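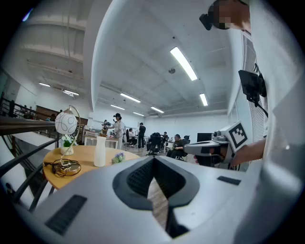
**Josphat Urio**
Demonstration lead, Plasurton group

**To:** handheld-demos list
**Date:** 2018-10-24
**Subject:** Re: Two grippers, one table: how do you keep the demonstrations consistent?

Dear all,

Thank you for the many replies to my first message. I answer the one from Liao below, and then I describe what we have changed in Plasurton, so that the people in Dundton can compare with their own procedure.

> Liao wrote:
>
> We had the same trouble in September. Each of our demonstrators was good alone, but when we mixed the recordings the policy became hesitant near the object. It stopped, went back a little, and tried again. We found that one person always approached from the side and another always from the top. Did you give your people a fixed way to approach? And do you throw away the demonstrations in which the person corrects himself, or do you keep them?
>
> Also, do you still use the remote arm for any of this, or only the tools in the hand?

To the first question: we did not give a fixed way in the beginning, and I think this was my mistake. I wrote only "pick up the item and put it in the tray" and I believed it was enough. When I looked at the recordings side by side, I saw the same as you. Two people had two habits, and neither habit was bad.

Now we have a short page of rules, and every new demonstrator reads it before the first recording. I copy the main part:

- Hold both grippers still before you begin, and again at the end.
- Keep the marker blocks free. Do not put your fingers or your sleeve over them.
- Approach the item from above if there is space. If there is not, approach from your own side of the table.
- Open the fingers before you arrive at the item, not when you are already touching it.
- Do not look for something with the gripper. Look with your eyes first, then move.
- If you drop the item, finish the motion slowly and say "drop" so it can be noted.

The rule about the fingers helped most. Before, many people opened the gripper very late, as we all do with our own hand, and for the robot this moment was difficult to learn.

To the second question: we keep small corrections and we remove the big ones. A small correction is when the hand moves a little to the left and then closes. The robot will also be a little wrong, and it must see how to repair this. A big correction is when the person changes the plan in the middle, for example changes from the right hand to the left hand. From our last set of 401 demonstrations we removed 20, and I checked each one myself.

On the remote arm: we use it only for the tasks with much force, such as pulling a tight lid. The person with the tool in the hand feels the lid and does not notice how hard he pulls, and the arm cannot do the same. With the remote control he is slower, but he never asks for something the arm cannot give. For all the light work on the table I prefer the hand tools. A new person needs seven minutes to be comfortable with them, and with the remote arm it was most of a morning.

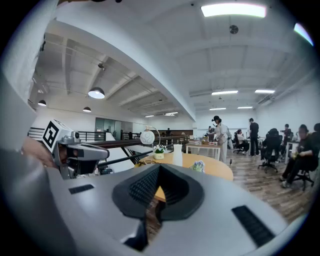
Is it better to have one very good demonstrator or several average ones?

Several, if they all follow the same written rules. One person gives cleaner data, but the robot then learns also the height of this person and the speed of his arm, and it has trouble when the table is moved.

I have two more points. The plan from Etberg speaks of 2,000 demonstrations for the tray task. I would like to stop at half of it, train once, and look at the failures before we continue. Last time we recorded everything first and found the late finger problem only after that, and it cost us a lot of work.

Second, could somebody in Dundton tell me how long you let one person record before a rest? We see that the motions become shorter and more hurried toward the end of a long session. I did not measure it properly, it is only my impression from watching. If you have a number I would use yours.

I can send the full page of rules to anyone who writes to me. It is in plain English and I would be glad if a native speaker corrects it.

With kind regards,
Josphat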